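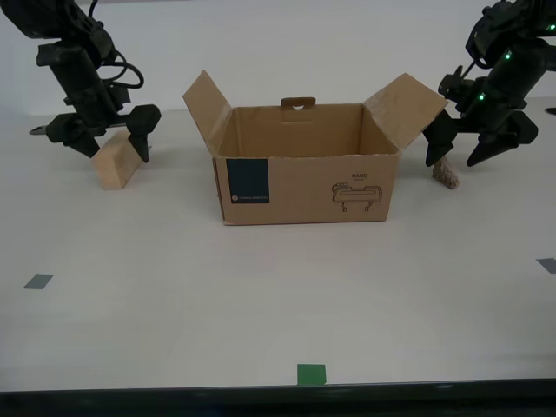
Skomance Woodworking Board > Materials and Storage

Keeping pine offcuts in cardboard boxes – yes or no?

Started by planerknot
June 8, 2025
763 views

planerknot wrote:
I cleared out the offcut pile under my bench and ended up with a stack of short pine blocks I want to keep. Most are long enough for a drawer runner or a clamping pad. My plan was to put them in shipping boxes, the kind with the hand hole in the back flap, because I have a lot of those and they cost me nothing.

My wife says cardboard in a shop is asking for bugs and damp. The shop is a single garage bay, insulated, no heat. Does anyone here store softwood this way long term? I'd like to hear from people who have done it for more than a season.

Replies

dadoandrabbet wrote:
Done it for years. Small boxes only. If you use a big one you fill it to the top and then the bottom goes the first time you lift it. Fold the flaps outward and leave them like that. Wood that was stored in a closed box in my garage came out smelling like a basement.

tenpennynail wrote:
Disagree. Cardboard holds moisture against the wood, and it sits on the slab where the moisture is. I lost a batch of poplar to mold one October. Get plastic totes with holes drilled in the sides, or build a rack.

dadoandrabbet wrote:
On the slab, sure. Mine are on a shelf. Poplar on concrete would have molded in anything.

tenpennynail wrote:
It was on 2 layers of cardboard and a piece of carpet.

dadoandrabbet wrote:
That is worse than the slab.

grainrunout wrote:
Depends how many pieces and how fast you use them. I have 139 blocks in a spreadsheet (yes, I know) and they turn over in a few months. For that, boxes are fine. For boards you want to keep five years, no.

How I load a box, for what it's worth:

1. Tape the bottom seams both ways, even if they look fine.

2. Longest block goes in first, on the diagonal, one end up against the back wall. You get a longer piece in than the floor of the box would take flat, and you can grab the high end without digging.

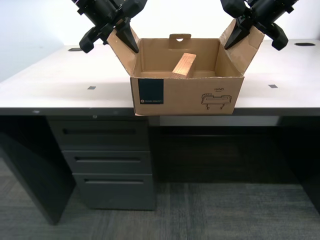
3. Shorter pieces go on either side of it, standing on end if they'll stay up.

4. Stop at two thirds. Write the species and the longest length on the front with a marker.

planerknot wrote:
Thanks. The diagonal thing makes sense, I'd been trying to lay everything flat. How do you decide what's worth keeping? My pile is mostly flat sawn construction lumber and I can't tell junk from usable past a certain point.

sawdustledger (moderator) wrote:
Moved this from General.

On sorting, I look at the face first. Long straight grain lines going the whole way up is a keeper for me, even with a little waver toward one end. A small knot near the edge doesn't bother me on a shop piece. I'd only pull it if I needed that edge clean for a glue joint.

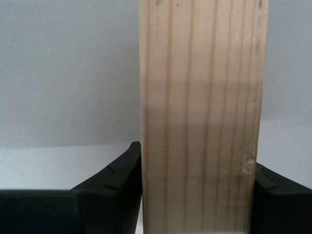
After the face I check the long edges with a fingernail. Little nicks and bumps come off with a block plane in a couple of passes. Dark specks on pine I leave alone unless they're soft when you push on them. Anything with a split running in from the end gets cut back past the split, and if what's left is shorter than my hand it goes in the kindling bin.

tenpennynail wrote:
A knot at the edge will chip your plane iron. I would cut it out every time.

sawdustledger (moderator) wrote:
Small tight one, sharp iron, light cut. I haven't chipped one yet. If it's loose I agree with you.

grainrunout wrote:
Also weigh a few pieces if you have a kitchen scale and want to know whether the garage is too damp. Write the weight on the end grain in pencil, check again in a month. One of mine was 1,581 grams when I brought it home and dropped by around 40 before it settled.

planerknot wrote:
Will try that. I'm going with boxes on the shelf over the bench, flaps open, and I'll put one tote next to them and compare in October.

tenpennynail wrote:
Drill the tote.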